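Abwaschen im Waschbecken: was taugt, was nicht

Wer in einer kleinen Wohnung oder im Ferienzimmer wohnt, spült früher oder später Geschirr dort, wo andere sich die Zähne putzen. Im Netz gibt es dazu jede Menge Ratschläge, und die meisten halte ich für übertrieben. Ein paar habe ich in Clarnitz ausprobiert, zwei Monate lang, ohne Küche.

Natron und Essig

Der Klassiker. Es schäumt hübsch, und dann? Natron und Essig neutralisieren sich weitgehend gegenseitig, übrig bleibt vor allem salziges Wasser. Für eine Müslischale reicht ein Tropfen Spülmittel. Wer unbedingt Natron nehmen will: trocken auf den feuchten Schwamm geben und damit die Teeränder in der Tasse ausreiben. Das hat bei mir funktioniert.

Die Spezialbürste

Keisha Kincaid, die im Zimmer nebenan wohnte, schwor auf eine Silikonbürste für 15 Euro. Sauberer wurde damit nichts. Bei angetrocknetem Haferbrei war der billige Schwamm sogar schneller. Silikon trocknet allerdings zügig, das muss ich zugeben.

Becken stöpseln oder laufen lassen?

Angeblich spart man mit vollem Becken immer Wasser. Bei einem ganzen Abwasch glaube ich das gern. Bei einer einzelnen Schale nicht — ein Schluck Wasser hinein, Hahn zu, schrubben, kurz nachspülen. Mehr braucht es dafür nicht.

Schale schräg halten

Endlich ein Tipp, gegen den ich nichts einzuwenden habe. Eine kleine Schale gehört beim Auswaschen tief ins Becken und gekippt, so läuft das Wasser zur Beckenmitte statt auf den Ärmel. Ein hoher Schwanenhals-Hahn hilft, weil darunter Platz für beide Hände bleibt. Becher und Kleinkram dürfen solange hinten am Rand stehen, der Seifenspender auch.

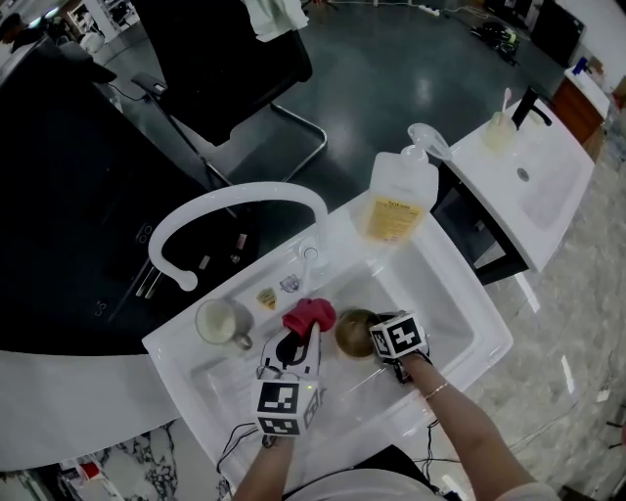
Handseife statt Spülmittel

Geht zur Not, wird aber zu oft empfohlen. Viele Handseifen sind parfümiert, und der Kaffee am nächsten Morgen schmeckt danach. Gegen Fett kommen sie ohnehin schlecht an.

Und der Abfluss?

Essensreste vorher mit Küchenpapier auswischen. Das Sieb für den Abfluss kostet wenig und gehört zu den seltenen Anschaffungen, die ich nicht bereut habe.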